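The Night Ferry to Lirow

The ferry from Multham leaves at 8 in the evening and takes all night. I took it in September, with a bad cold and one small bag.

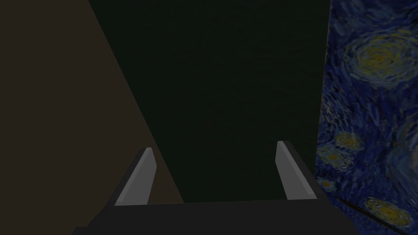

Ott Rimkutė has worked in its kitchen for many years. He makes nearly 40 bowls of fish soup before the boat goes out. 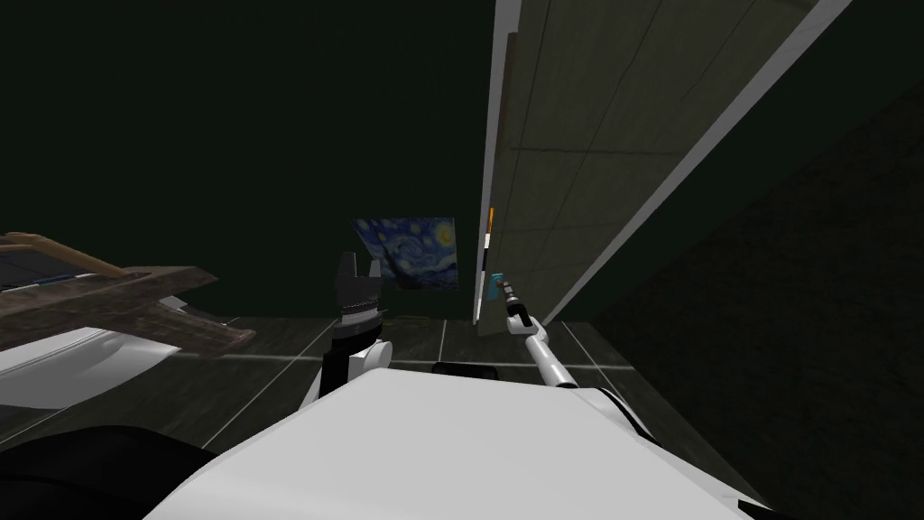 "People eat early, then they become quiet," he told me. I was quiet also.

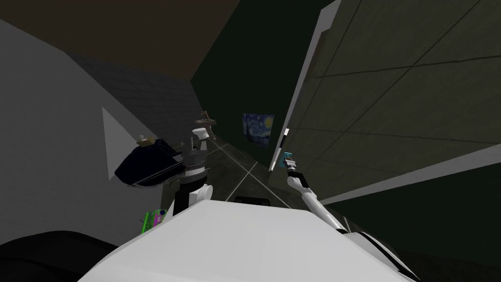
The soup has dill and too much pepper, and I asked for a second bowl.
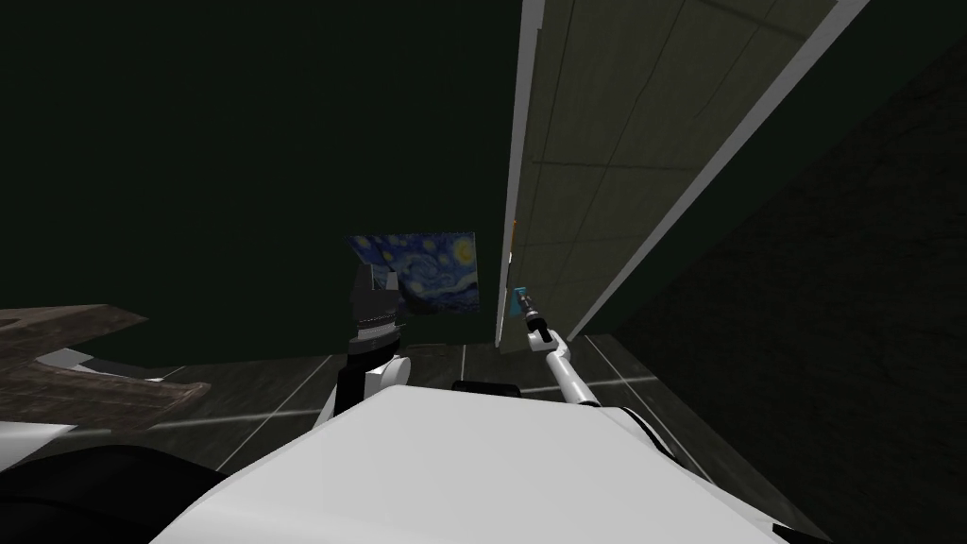
At Lirow it was raining. I bought bread by the harbor and waited for the bus.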